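# What the Care Label Leaves Out

The fabric care label is a compressed document. It has room for a handful of symbols and a fibre content line, and it is expected to govern an item that may be slept on for ten years. For clothing the system works tolerably well. For quilted bedding, where two faces, a filling and several hundred metres of thread are washed as a single object, it leaves a good deal unsaid.

The difficulty begins with shrinkage. A cotton face cloth will usually contract by a few per cent in its first washes, more along the warp than across it. Polyester wadding hardly moves. When the two are stitched together, the surplus length of the filling has to go somewhere, and it shows as puckering between the lines of stitching. Some makers wash or steam the face cloth before quilting. Others allow for the movement in the cut size, so that a cover sold as generous becomes correct after its third wash.

Bulura, a mill that finishes cloth for several bedding firms, changed its procedure in April. Test pieces are now cut from the end of each roll, marked with a 400 mm square, washed at the label temperature and measured again when dry. The mill logged 1,704 test pieces before it altered its published tolerance.
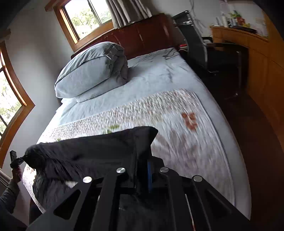
Solveig Nygård doubts that the tolerance tells a household very much. A test square is washed flat and alone, she points out, while a mattress pad goes into a drum too small for it, with two pillowcases twisted round one corner. In her view the label should state the smallest drum in which the item can be washed, and the fibre percentages could go in smaller type to make room.

Her objection has some support from the mechanics of the process. Washing depends on the load falling through the water as the drum turns. A quilted item that fills the drum does not fall. It rotates as a plug, the outer folds are rubbed against the metal and the centre is barely rinsed. Detergent left in the filling attracts moisture and stiffens it. A second rinse helps, but it does not replace free space.

Spin speed is the other setting that labels rarely mention. A fast spin presses the filling hard against the drum wall and can shift it inside its channels, particularly where the rows of stitching are far apart. Closely quilted items tolerate it better. Furketti, which supplies wadding in rolls, gives its customers a maximum distance between stitch lines for each weight. The figure seldom reaches the person who buys the finished bedding.
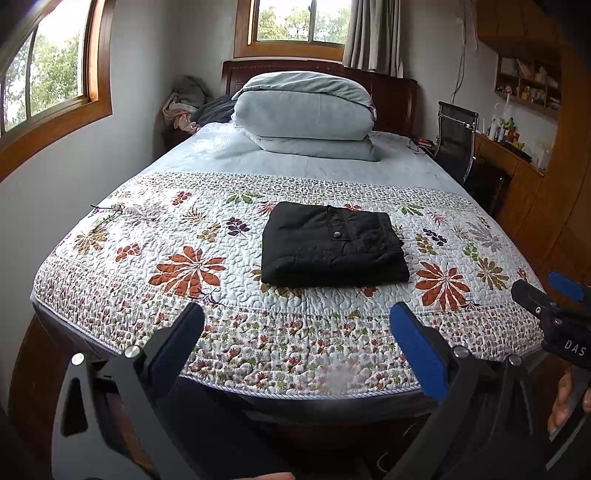 Drying accounts for most of the remaining damage. The outer cloth dries first and feels finished while the filling still holds water, and a moisture sensor in a tumble dryer makes the same mistake. Sæther, whose laundry equipment is sold mainly to small hotels, recommends stopping the cycle, turning the item inside its own length and running it again at low heat. On a line, weight is the problem. A wet double cover hung over one cord will stretch along the fold, so two parallel cords are preferable, with the item turned end for end when the upper side is dry.

Storage deserves a line as well. Wadding kept under compression for over a year may not recover its full thickness, and vacuum bags are best kept for short moves. A cotton bag on an open shelf is sufficient.

A revised label has been drafted at Pindness, where a small testing house has added drum size and spin limit to the usual symbols. It is longer than the current one by 2 cm. Trials on finished bedding are continuing, and the draft wording for drying has still to be settled.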